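How do you teach a robot to hold on to something?
By Mirjam Groen

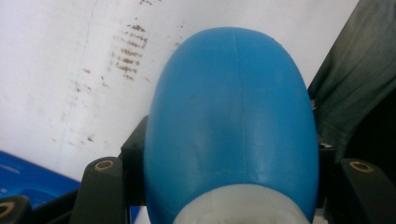

A smooth blue shape with a rounded top, held between two dark gripper fingers.

Hi! I'm Mirjam, and I work in a lab where we teach robots to pick things up. I know, you worked that out when you were a baby. Robots find it really hard, though, and I want to tell you how we're helping them.

Try something first. Grab a drink bottle, then a sock, then a grape (don't squash it!). Did you notice your hand changing shape each time? You didn't stop to think about it. A robot needs somebody to show it, over and over, and that's my favourite part of the job.

Our project is called Eltia. We use a gripper that a person can carry around, with fingers that open and close and a camera riding along behind them. I hold it, I go and grab something, and the camera records the whole thing. So the robot gets to see the job from where its own hand would be. Pretty neat, hey?

We call each recording a demo. Bart Vandenberghe and I made 2000 of them, and my arm was very sore by the end. Then Mieke Jacobs took them to her computer, where a program looked at them again and again, trying to guess what the fingers would do next. At first its guesses were terrible. Every time it got one wrong, it changed itself a tiny bit and had another go.

Smooth, round things are the tricky ones. Think of picking up a boiled egg with two rulers. If you pinch too high, where it curves in, it shoots out and rolls under the couch! You need to grab it around the fat part, and you need a finger on each side.

Then came the test. We let the robot try 2849 grabs by itself, on things it hadn't practised with, and it held on for 1617 of them. That's a bit more than half. Bart reckoned it would do better, and I reckoned it would do worse, so we both lost and had to share the last biscuit.

We looked at the misses too. Lots of them were the robot closing its fingers a little too early, like when you snap at a ball before it reaches your hands. So now we're making more demos where I go in nice and slowly. Mieke has asked for plenty with odd colours and wonky shapes, and I've already raided my kitchen cupboards for the next lot.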